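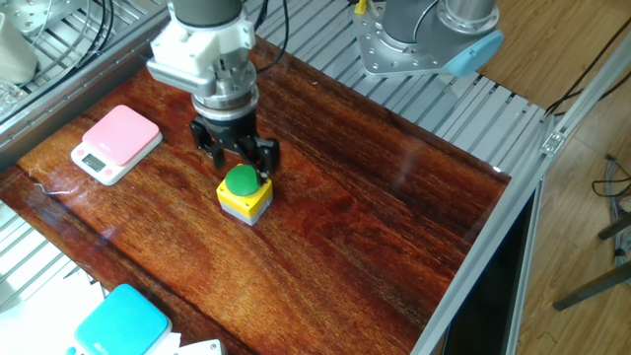

Babita Bajpai wrote under our last notice that she'd happily give up her Thursdays again, but could we please say up front how long the shifts are and whether there's tea. Fair enough. Three hours. Yes there's tea.

Join in / Call for helpers and object lenders

Skultmont Local History Museum is getting the Pusau gallery ready to reopen in October and we need people. Two sorts of people really – ones with a bit of time, and ones with things in the loft.

Helpers

Mostly labelling, packing and checking the old card index against what's in the stores. Some of the cards are in terrible handwriting. Item 1003 has been down as "misc. harness (?)" for as long as anyone remembers and we'd love to know what it is. No experience needed, you'll be shown. Must be 16 or over, under 18s need a form signed at home. The stores are up 2 flights and there's no lift, sorry, but there is desk work on the ground floor too so do ask.

Sessions are Thursday, 10am till 1pm. Come to all of them or just a few, but let us know which. 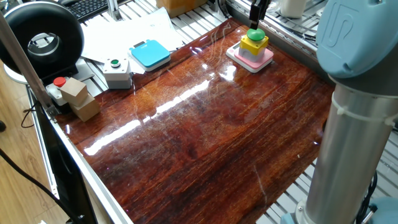
Green button on its yellow housing, pink pad underneath.

Lenders

The new display is about shops and small works in the town, so we're after anything from the Ristić bakery, the Vindetti ice cream parlour or the old dye works. Paper bags, receipts, aprons, order books, snapshots of the staff outing. Doesn't need to be in good nick. Loans are for the length of the display and you get a recipt with everything listed. Please don't clean anything before you bring it in!

We can't take furniture this time. No room.

Also wanted, people to be recorded talking about working in any of these places. Shahram Golestani is doing the interviews, they last 40 minutes, at the museum or at your own kitchen table, whichever suits. You can have a copy and you can ask for bits to be left out. 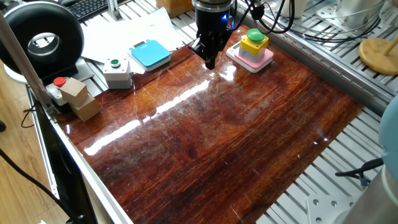
Travel costs within the town are paid back if you keep your bus tickets. Parking behind the museum is tight, the street is usually better. Helpers get free entry to talks and 10% off in the shop, not books.

How to put your name down

Ring the front desk or drop in and ask for Fereshteh Yazdani. Say whether its helping, lending or talking, and leave a number we can reach you on in the daytime. If you're lending, a quick note of what you've got is plenty for now – Ardalan Heydari will ring back to fix a time to bring it in.

Forms for under 18s are at the desk.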